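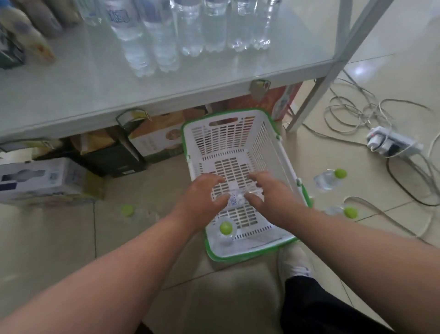 货架下的白色绿边篮子，两只手握着篮底的一瓶水，地上还有几瓶。

三月 文／Catrin Foulkes

Coltano是Broltton路上一家小店，门面不宽，卖水、卖纸巾、卖些成箱的零碎东西。店里最近在推一个办法，名字起得很大，叫“整篮补货”：水不再整箱搬到架子跟前拆，改成先装进购物篮，连篮子一起提过去，再一瓶一瓶往架上摆。墙上贴了一张打印的说明，共19行，我从头看到尾，真正讲怎么做的大概只有三行，剩下的都在讲为什么好。

我对这种说明一向不太信。理货这件事我自己做过几年，在Tambunan的一家仓库式卖场，那里也换过不少办法，每次换都说省时间，每次换完大家还是那个点下班。所以这一页图不多，话倒是写了几句，看的人可以自己掂量。

先说篮子。店里用的是顾客用的那种白色塑料篮，绿边，四周和底下全是一格一格的长条孔。说明上说它“轻便、透气、便于清点”。轻便我承认。透气对瓶装水有什么意义，我想了很久也没想出来，水又不是青菜。至于便于清点，瓶子是透明的，几个叠在一起，瓶身压着瓶身，能分得清的主要是瓶盖。那就不如直说数盖子，用不着把功劳算到篮子头上。

孔倒是有一个实在的好处：篮子放在瓷砖地上，里头要是漏了水，很快就会流出来，店员马上能发现。用纸箱的话，往往要等箱底软了才知道。这一条说明上反而没写。

再说瓶子躺着放。瓶装水立着放占地方小，也稳，可是篮子浅，立起来提着走容易倒，所以大家都顺手放倒。放倒就会滚。第一张里篮子外面的地上就有绿盖子的水瓶，左边有，右边也有。弯腰去够这几瓶的工夫，算不算在“节省的时间”里，我问过店里，得到的回答是“差不多都算了”。差不多这三个字，我在Tambunan也听过很多遍。

货架我看了倒觉得还行。白色金属架，上层的水瓶并排摆成一行，底朝外，也是躺着的。有人嫌这样看不见标签，我不这么看，小店里买水的人大多伸手就拿，没几个站在那里读标签。旁边挨着放了别的包装货，米色、蓝色的都有，和水放在同一层。按分类来讲不算规矩，但架子就这么长，总得有东西跟水做邻居。

我有意见的是架子底下。篮子后面的地上堆着几个盒子，有白的，有橘红的高纸盒，还有深色的，挨得很近。货直接落地，拖地的时候要一件一件挪开，挪完再一件一件放回去，时间久了就没人愿意挪。店里说这是暂时的。我见过的“暂时”，最长的一次是从开春一直放到年底盘点。

说明里还有一个数字，说用了整篮补货之后，一个月能多理287瓶水。我问这个数是怎么来的，店里说是Galtetti给的，Galtetti就是向他们推荐这套办法的公司。我又问有没有自己记过，说还没来得及。卖办法的人替办法打分，分数当然不会低。另外还有一个“满意度97”，没写满分是多少，也没写问了谁。要是问的是顾客，我很怀疑顾客会注意到水是怎么上架的；要是问的是理货的人，我更想知道问的时候老板在不在旁边。

当然也不能全盘否定。我在店里待了一个下午，看下来这个办法对一种情况确实有用：架子上只缺几瓶，犯不着为此拖一整箱过来。提个篮子，拿够数就走，过道也不堵。只是这样用篮子，哪家小店不是早就在这么干？给它起个名字，再打印一张说明，事情还是原来那件事。 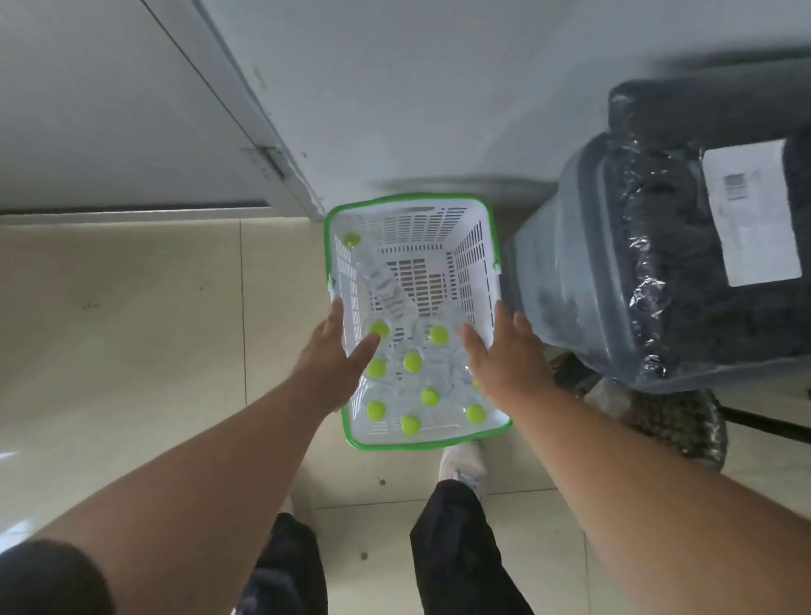 篮子靠墙放着，水瓶横七竖八地叠在一起，两只手按在上面。

到了这个份上，瓶子怎么放就很看人了。整整齐齐头尾相对，能多塞几瓶，也不容易晃；随手一丢，很快就鼓起来。图里近的这半边挤了一堆黄绿色的盖子，远的那头只有一个，斜斜地躺着。说明上写的是“均匀铺放，逐层码齐”。写这句话的人大概是坐着写的。篮子搁在地上，人在上头弯着腰，手自然先落在近处，远的那头总是最后才想起来。

我不觉得这是店员的错。要想铺得匀，最简单的做法是把篮子垫高，放在凳子上或者推车上都行，腰也少受罪。我向店里提了，店长说凳子占过道。这话也有道理，过道确实不宽，篮子右边就挨着一个深灰色塑料裹着的大包，再放一张凳子，人就得侧着身走。于是大家还是在地上弄。

还有重量。水是最不讲情面的货，看着不多，一提就知道。篮子装到半满，一只手还拎得动，再往上加，我就不愿意提了。说明里对每篮装多少瓶只字未提，只说“适量”。我在Tambunan时有个自己的规矩，提起来之后能正常走完一条过道，中途不想换手，就算适量。这规矩没有写在哪面墙上，可比“适量”两个字好用。

绿边上的小卡扣我也留意了一下，长边中间各有一个。Galtetti的册子里对这几个小东西着墨不少，说是“结构升级”。我伸手捏了捏，就是塑料卡扣。它结不结实，得等用上一阵再看，现在夸和现在骂都嫌早。

店长问我，照我看这套办法该不该继续用。我说篮子留着，说明揭下来，换一张小纸条，写三句：水瓶头尾错开放，远的那头先放，提不动就少装几瓶。另外自己拿个本子记，哪天补了多少、花了多久，连着记5个星期，再跟Galtetti那个数对一对。他说可以考虑。

我走的时候说明还贴在墙上，右下角的胶带已经翘起来了。

补两句给打算照着做的同行。第一，篮子最好专用，别跟顾客的混在一起，不然忙起来顾客找不到篮子，理货的也找不到。第二，滚到外面的瓶子当场捡，别等最后一起捡。瓷砖地滑，踩上一个瓶子可不是闹着玩的，这件事说明上同样没有写。

Coltano那边要是真把本子记起来了，我会再去看一次，到时把数字贴在这一页下面。要是没记，这一页就先这样放着。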